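Wevdale Local History Society
Minutes of the meeting held Sun 18 March

Present: 17 members. Apologies from 2.

Minutes of the last meeting were approved with one correction – the Groltis ice house was filled from the mill pond, not the river.

Winter diaries. Copying of the Nartey farm diaries has reached book 7. The entries on sleighing parties and the church suppers will go in the next newsletter.

Dance hall ledger. The Wometitz family has lent the ledger until June. It lists 43 dances, with the bands and what each was paid. Two pages are stuck together and will be left alone for now.

Walk. Old schoolhouse route agreed. Meet at the bridge.

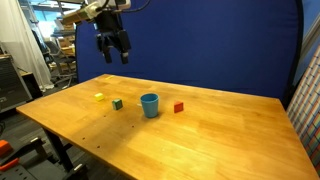

Can members borrow the dance hall ledger to read at home?
The ledger stays in the society's cabinet, but it can be read there before any meeting.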